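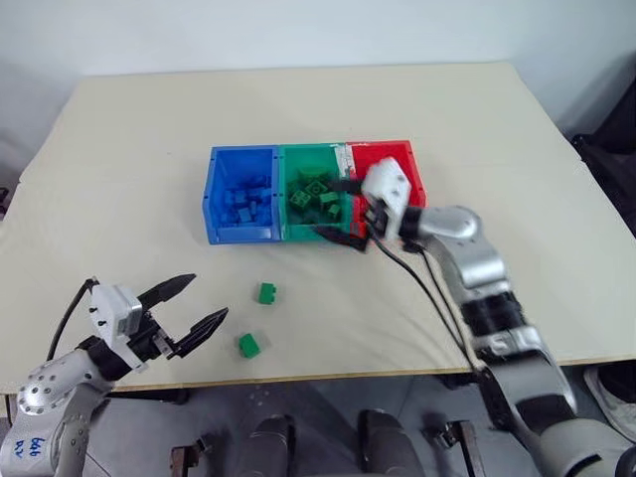 Zernness open bins in blue, green and red, with bricks sorted by color.

Zernness Open Storage Bins, Set of Three: Review

The Zernness bins are sold for small parts: screws, beads, craft supplies, toy bricks. I bought the blue, green and red set for bricks, on a table used for sorting by color. They have been in use since November. The load has been mixed standard studded bricks, mostly two-by-two and smaller, with a few longer pieces.

Construction

Each bin is a one-piece open-topped plastic molding. The rims flare slightly outward and there are small molded holes in the side walls. The walls are thick for this class of product. I pressed inward at the middle of a long wall with a thumb and got very little movement. The Toron bins I used before this flexed enough that a full one would bulge and push its neighbor out of line.

The finish is glossy and the color is strong and even. One of my three had a small raised mold mark on the underside. It rocked until I cut the mark down with a hobby knife.

Capacity

The listing gives no volume in brick terms, so I filled one. It took 200 small bricks with room left below the rim. I would not go much beyond that if the bricks are going to be picked out one at a time, as the top layer starts to slide over the edge when disturbed. For bulk storage you can heap them higher. My full collection is 900 bricks and does not fit in one set. The overflow lives in a lidded Shetty box under the table, which is slower to get into but keeps the dust off.

Access

The open top is the reason to buy these. A hand goes straight down to the floor of the bin, and the last few pieces can be reached without tipping it. The flared rim gives a comfortable edge to lift by. The corners inside are tight enough that a single small brick can wedge there with its studs against the wall, and it takes a fingernail to free it.

Color matching works with one reservation. Blue bricks in the blue bin are close enough in shade to the walls that a low pile is hard to read at a glance. My green bricks are lighter than the green bin and stand out much better. If you sort by size instead of color, put the bricks in a bin of a different color. For a child learning to sort, matching is still the right arrangement, and a misplaced brick is obvious right away.
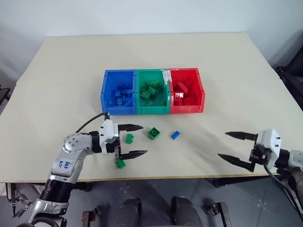 Side-by-side use is where the set falls a little short. There are no clips or rails, and empty bins move when bumped. I put white tape over the rim where the green and red bins meet. It holds, and it does not obstruct the opening. The Prison modular tray has proper locking tabs, but its compartments are shallow and it has to be carried as one unit.

Leave clear table in front of the row for loose pieces. Working from a small spread of bricks and dropping each into its bin is faster than digging through a mixed tub. A table 70 cm deep is plenty.

Cleaning

Warm water and dish soap. Dust collects in the molded holes and needs a soft brush.

Verdict

Stiff walls, easy access, good color. Points off for the missing connectors and the mold mark. I rate the joining method, or lack of one, 6 out of 10, and would buy the set again for table use. For transport, get something with a lid.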